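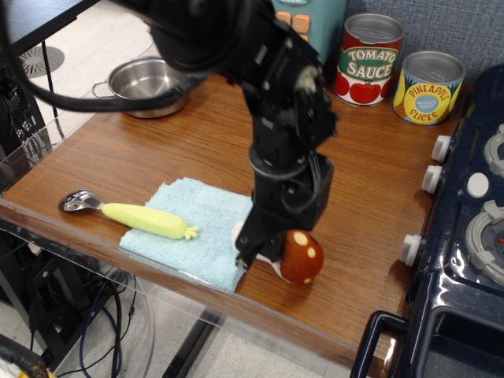 Page 3 of 5

bronder86
Back to the finish on the mushroom. The cap is glossy, so a matte clear coat will not match. Two thin coats of water-based gloss, 200 grit between them, and mask off the cream spots first.

Losine
Disagree on 200. Too coarse for a small painted toy, it will cut through the color on the curve of the cap. I use a gray pad.

bronder86
On bare wood, yes. Do we know what the mushroom is made of?

Amerley Alhassan
No. It came in a mixed lot with no box. My question was storage, though. The corn spoon has a metal bowl and I don't want it rubbing against painted pieces.

Losine
Wrap it in the blue towel. Cans upright, tomato sauce and pineapple slices side by side, labels not touching. Small things inside the pot.

sutcliffe_k
Not inside the pot. Steel on paint chips the paint. Use a divided bin - Irkumeo sells one with 5 compartments.

Losine
Mine have been in a pot since May with no chips.

Amerley Alhassan
Does the bin take the cans standing? The tomato one is slightly taller.

sutcliffe_k
Measure to the top of the lid. The inside depth is 86 mm.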